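Finlay Ogilvie
3 Aug 2025

Spent the weekend going through the hall closet, so a thread on caring for hats, mostly wool and cotton ones. I have owned too many and ruined a fair number of them.

Start with the sweatband. That is where the dirt comes from. Wipe it with a damp cloth and a drop of dish soap, then wipe again with plain water. Do this a few times a season and you can put off a real wash for a long time.

Wool does not go in the washing machine. I tried it once in April on the delicate cycle and the hat came out sized for a child. Cold water in the sink, a capful of wool wash, no rubbing, no wringing.

To dry a wool hat, roll it in a towel and press. Then stuff the crown with another dry towel and leave it alone for 24 hours. Keep it away from radiators. Direct sun will fade dark colors too.

Black is the hardest color to keep looking decent. It shows every bit of lint. I use a clothes brush with natural bristles and go in one direction, front to back. Sticky rollers work in a hurry but they leave residue if you use them every day.

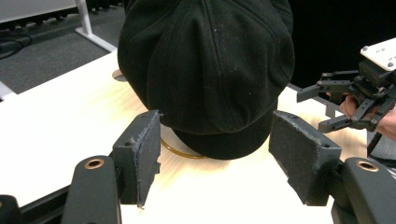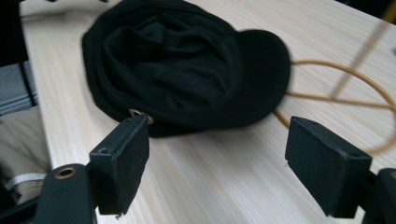

Cotton caps are more forgiving. Hand wash in lukewarm water and reshape while damp. Check what is in the brim first. Many older ones have cardboard inside and it will go soft if you soak it. If you tap the brim and it sounds hollow, spot clean only.

Isla Imrie asked about the dishwasher trick. I don't recommend it. The heat is too high, the detergent has bleach in a lot of cases, and the plastic cage people sell for it doesn't fit every shape.

Storage. Hooks are fine for soft caps but they leave a bump in wool after a few months. A shelf is better. I put tissue paper in the crown and keep them in a single layer. I had a stack of them under a suitcase one winter and two never recovered.

If a wool crown has gone flat, hold it over a steaming kettle for a short time and work it back with your fingers. Mind your hands. Let it cool on something round. I use an upside-down mixing bowl.

Moths: cedar blocks help a little, but they lose their smell and need sanding. Clean hats before you put them away for summer. Moths go for skin oils and food stains first. If you already have holes, bag the hat and freeze it for 2 weeks before it goes near your other wool.

A few people asked where I take repairs. There is a tailor in the Mollmont building who will replace a sweatband. Call ahead, the shop closes early most days. Bring the hat in clean or they will send you home with it.

Next thread will be on gloves. I have one pair of lined leather ones that got soaked and I am still working out how to get them soft again.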